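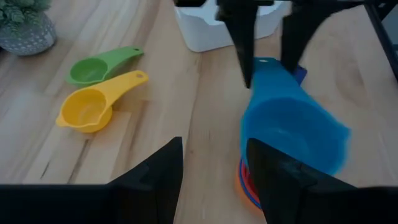 *Green and yellow measuring cups, with a dotted planter for company.*

**FOR RELEASE: 20 February 2026**

# Kadico Would Like Its Measuring Cups Back in the Drawer

**Grondirum** -- Kadico, the kitchen workshop that has spent years telling the town to measure its flour, today announced Clear Table, a free program of evening sessions on what to do with a kitchen table once the cooking has stopped.

The program opens in March at the Pasaribu building and runs through spring. It covers measuring cups, cutting boards, the plant that has to live somewhere, and the general question of why all of these end up in the same spot at the same time.

Kadico is aware that putting things away is already available to the public at no charge. Enrollment in the pilot suggests the public has not been taking advantage of it. The pilot drew 264 households, several of which asked to come back with a second table.

Each session starts with a table in use. Guests sort what is on it into things that belong there, things that belong in a drawer, and things they were sure they had thrown out. Measuring cups get a whole evening. They have long handles, they don't like to lie flat together, and a hole in the end of a handle is an offer to hang the cup on a hook that most kitchens have yet to accept. Hooks will be discussed at length. Bring a snack. 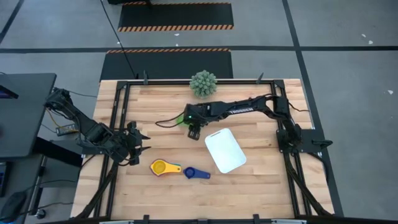 *A white cutting board and a spiky green succulent on the worktable.*

A second evening is given over to cutting boards, and to whether a board left out on a wooden table is "stored" or just resting. Kadico has held both positions in past newsletters and regrets the confusion -- the current policy is that it's resting.

Plants are welcome at all sessions. Kadico takes the view that one plant on a work surface is pleasant, two are a choice, and three are a shelf that hasn't been built yet. Artificial succulents count toward the total, though they may be moved without hurting anyone's feelings.

Drisa, which publishes household guides, has prepared a short booklet to go with the program. The first printing is 2000 copies. It includes a blank drawer plan, a page of hook spacing, and a chart for matching small cups to the drawer they came out of. An earlier draft had a chapter on lids. The chapter grew, and will appear separately when it is ready.

**Session details**

- Evenings in March, at the Pasaribu building, Grondirum
- Free, with places for up to 900 guests across the season
- Booklet included, one per household
- Please bring two kitchen items you can't find a home for (small ones)

Sign-up is at the Kadico front desk or by mail to Kadico, Box 3026, Grondirum. Forms should be filled in at a table, if there is room on it.

**About Kadico**

Kadico runs cooking and kitchen workshops in Grondirum. Its own utensil drawer is open to press visits by arrangement, with some notice.

###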